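业余足球联赛改期以后，黄牌停赛应该从哪一场开始算？

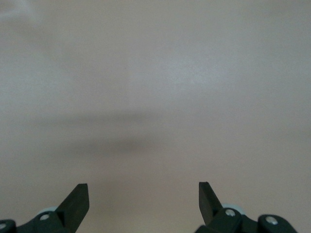
发帖：Tultdale左边后卫
2019-09-25

大家好。我的中文不是母语，如果有写得不清楚的地方，请你们直接问我，我会再解释一次。

我在Tultdale队踢左后卫，这是我在这个地区联赛的第二个赛季。我们的球队很小，报名的球员刚刚够用，所以一个人停赛对我们是一件很大的事情。

情况是这样的。上个周末我们客场对Kodenley，比赛进行到第60分钟，我得到一张黄牌。这是我本赛季的第五张。按照联赛的规定，累计五张黄牌，要自动停赛一场。这个规定我明白，我也没有意见。

问题在后面。我们的下一场比赛本来是主场对Dolan，但是对方的场地和我们的场地那个星期都不能用，联赛把这场比赛推迟到十月，具体的日子还没有公布。这样，我们实际上踢的下一场比赛，变成对Tarnolstead的比赛，那是一场杯赛，不是联赛。

我的队长认为，我应该错过对Dolan的那场比赛，因为在赛程表上它是“下一场”。我们的教练认为，停赛应该按照实际踢的顺序，所以我错过的是杯赛以后的第一场联赛。还有一个队友说，杯赛也算，我坐在看台上看完对Tarnolstead的比赛，停赛就结束了。三个人，三个说法，每个人都很有信心。

我读过联赛手册，里面只写“在下一场正式比赛中停赛”。“正式比赛”这个词没有另外的解释。我不愿意因为自己理解错误，让球队被判输球。请问有经验的朋友，一般是怎么处理的？另外，如果推迟的比赛补赛的时候，我的停赛已经执行完了，我可以参加那场补赛吗？

先谢谢大家。

老裁判不吹哨

你先别急，这个问题每年秋天都有人问，场地一不能用就乱了。

我在别的地区做过很多年裁判，后来帮联赛处理过纪律方面的文件，所以我说的是一般的做法，你们那里可能不一样，最后要以你们联赛的书面答复为准。

第一，多数联赛是按照实际比赛的顺序执行停赛，不看原来的赛程表。比赛推迟了，就等于没有发生，停赛就移到后面实际进行的那一场。你的队长的说法，我见过有的联赛采用，但是比较少，这种联赛一般会在手册里写明“按原定场次”。你说手册里没有这句话，那我倾向于你们教练的看法。

第二，杯赛算不算，要看你的黄牌是在哪里得到的，也要看杯赛由谁主办。如果杯赛和联赛是同一个机构管理，有的地方黄牌合并计算，有的地方分开计算。分开计算的话，联赛的五张黄牌和杯赛没有关系，你对Tarnolstead可以上场，然后在下一场联赛停赛。合并计算的话，你就要错过杯赛。你可以查一下去年的处罚通知，看有没有人因为联赛的黄牌在杯赛停赛，这种旧通知比手册有用得多。

第三，关于补赛。如果你的停赛在补赛以前已经执行完，一般来说你可以参加。有一些规定说“球员在原比赛日没有资格的，补赛时也没有资格”，但这个多半是针对转会和注册，很少用在黄牌上。也有例外，所以请你在信里把这个问题也一起问清楚。

还有一件小事，请你确认第五张黄牌已经登记。裁判报告有时候交得晚，有时候写错号码。我遇到过一个球员自己停了一场，后来才知道那张牌记在队友的名字下面，结果他白白休息，队友违规上场，球队被扣了分。所以在收到通知以前，不要只相信自己的记忆。

写信的时候，建议由球队的联系人来发，不要用你个人的邮箱。内容写得短一些：球员的注册号、比赛日期、对手、黄牌的数量，然后是你的两个问题。要求对方用邮件回答，电话里说的话以后没有办法证明。

替补席常客

杯赛肯定不算啊，杯赛是杯赛，联赛是联赛。我们队一直这么踢，从来没出过事。你上就行了。

Kodenley看台北边

楼上的朋友，“没出过事”可能只是没有对手去投诉，这个不能作为根据。

我补充一下我们队的经历，和你的情况比较接近。前年我们也有一场比赛改期，我们的中卫正好要停赛。我们按照原来的赛程计算，让他参加了中间的一场比赛，打算补赛的时候再停。那场我们赢了，过了几天对手提出申诉，联赛认定他没有资格，改判我们输。我们也写了信去说明，但是联赛的回答很简单：有疑问应该在赛前提出。这一点我觉得他们说得对，当时我们确实没有问。

所以我的意见和第一位朋友差不多，应该按照实际比赛的顺序。如果到杯赛那天还没有得到书面答复，我会选择不上场。但是要注意，你不上场不等于停赛已经执行，如果联赛后来说杯赛不算，你还要再停一场联赛。最坏的结果是你少踢两场，这对你个人不公平，可是比球队丢掉分数好一些。你和教练商量一下，看杯赛对你们重要不重要。

另外，你们的手册是哪一年的版本？我们这边的手册每个赛季都会改几个地方，改动只放在联赛网站的通知里，纸的版本里没有。你可以找一找“停赛的执行”或者“纪律附则”这样的题目。

Tultdale左边后卫（提问者）

谢谢各位，特别是第一位朋友，写得非常详细，我读了两遍。

我们的联系人已经把信发出去了，两个问题都写在里面。我也找到了新的附则，里面有一句话：“因比赛延期，停赛顺延至该队同一赛事中实际进行的下一场。”如果我的理解正确，“同一赛事”的意思就是杯赛和联赛分开，所以教练说的是对的。

我还是要等书面的答复。对Tarnolstead的比赛以前如果没有收到，我就坐在看台上。收到以后我会回到这里，把联赛的原话写给大家。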